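Cajas blancas con tapa: lo que sirve y lo que nos venden

Actualizado el 2018-08-13

Cada vez que publico algo sobre orden me escriben para preguntarme qué cajas compro. Casi siempre contesto que las que ya hay en casa, y la respuesta decepciona. Se entiende. Las fotos de armarios llenos de cajas blancas iguales son muy bonitas y dan ganas de salir corriendo a la tienda, pero yo llevo bastante tiempo guardando cosas en cajas y desconfío de casi todo lo que se dice sobre ellas.

Empiezo por el truco más repetido: "compra todas las cajas a la vez y del mismo modelo, así encajan". Lo hice una vez con las Sudik, que son de cartón blanco y tapa suelta. Encajan, sí, mientras están vacías. En cuanto metes cables, manuales y el secador viejo, la tapa sube un dedo, la de encima se inclina y la pila ya no es tan bonita. Desde entonces compro de una en una y las lleno antes de decidir si quiero más.

La tapa importa más que la caja

Hay dos clases de tapa, la suelta y la que va unida por un lado y se abre como una solapa. La suelta se pierde, o acaba debajo de otra cosa. La unida se gasta por el pliegue. Ninguna es perfecta, pero para lo que se abre a menudo prefiero la segunda, con un par de precauciones:

Antes de estrenarla, dobla la solapa hacia atrás despacio, apoyando una regla o el canto de una tabla sobre la línea del pliegue. Si la doblas de golpe, el cartón se arruga por donde le da la gana.

Ábrela por el centro del borde. Casi todo el mundo tira de una esquina, y por la esquina se rompe.

Si el pliegue empieza a abrirse, una tira de cinta de tela por dentro. Por fuera queda fea y se despega antes con el roce.

He leído por ahí que basta con pasar barniz de uñas transparente por el pliegue. Lo probé en una caja Makowska, que es más rígida. Olió a barniz toda la tarde y el pliegue se agrietó igual. Para el que quiera intentarlo, allá él.

Forrar o no forrar

El forro interior tiene buena prensa y no siempre la merece. Si vas a guardar ropa fina o papeles de los que se manchan, de acuerdo. Para herramientas pequeñas o pilas de recambio es una pérdida de tiempo: se engancha, se rasga y se queda todo el polvo debajo, donde no llega el trapo.

Cuando forro, uso papel liso pegado solo en los bordes superiores, con muy poca cola. Así se puede arrancar y cambiar. Los tutoriales que mandan encolar el fondo entero no cuentan qué pasa al año siguiente, que es que tiras la caja con forro y todo. La tela adhesiva de Savetti me la recomendaron mucho. Pega bien, demasiado, y si te tuerces al colocarla no hay vuelta atrás. Me costó 400 pesos el rollo y gasté medio en errores.

Limpiar el blanco

El blanco mate se marca con los dedos. Lo primero que hago es pasar una goma de borrar blanca, limpia, sin apretar. Quita las marcas de lápiz y buena parte de las huellas. El agua con bicarbonato, que en internet arregla desde las juntas del baño hasta los matrimonios, al cartón lo ondula. En plástico sí funciona el paño apenas húmedo con una gota de lavavajillas, y luego otro seco.

Lo que no sale es el amarillo. Una caja que ha pasado el verano junto a la ventana se pone amarilla y así se queda. Leí que el agua oxigenada lo revierte. Hice la prueba en dos cajas de plástico y no noté diferencia en ninguna. Las puse en el trastero, donde a nadie le molesta.

Etiquetas

Soy partidaria de la etiqueta y enemiga de la rotuladora. La Prostus que tengo en el cajón imprime unas letras preciosas y deja un margen en blanco tan largo que la mitad de la cinta va a la basura. Un trozo de cinta de carrocero y un rotulador hacen lo mismo, y cuando cambia el contenido se cambia la etiqueta sin pensarlo.

Eso sí, la etiqueta va en el frente y nunca en la tapa. En cuanto apilas dos, la de la tapa deja de verse. Y escribe lo que hay dentro con palabras normales. "Varios" no es una etiqueta. "Recuerdos" tampoco, ya que estamos.

Cuánto peso aguantan

Los fabricantes ponen unas cifras muy optimistas. Mi regla para el cartón es que si al levantarla con las dos manos por la base el fondo hace panza, sobra peso. Con papeles se llega a ese punto enseguida, unos 2000 folios ya son una barbaridad para una caja normal. Los libros, mejor en cajas pequeñas, y los botes de pintura directamente en el estante.

Si hay que moverla, vacía primero la mitad. Ya sé que da pereza. Más pereza da recoger el costurero entero del suelo del pasillo.

Antes de comprar otra

Abre las que tienes. De verdad, todas, encima de una mesa grande y con buena luz. En mi última ronda encontré una con cargadores de teléfonos que ya no existen y otra con las instrucciones de una lavadora que vendimos. Al acabar tenía cajas libres y ninguna excusa para ir a por más. Eso sí, guardé una de las que se abren con solapa para los hilos, y a esa le he puesto la cinta por dentro desde el primer día, a ver cuánto dura.

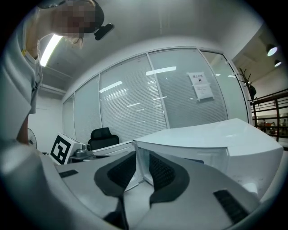
Con los hilos, por cierto, los carretes van de pie y los sueltos en una bolsita aparte, que si no acaban todos hechos un nudo en el fondo.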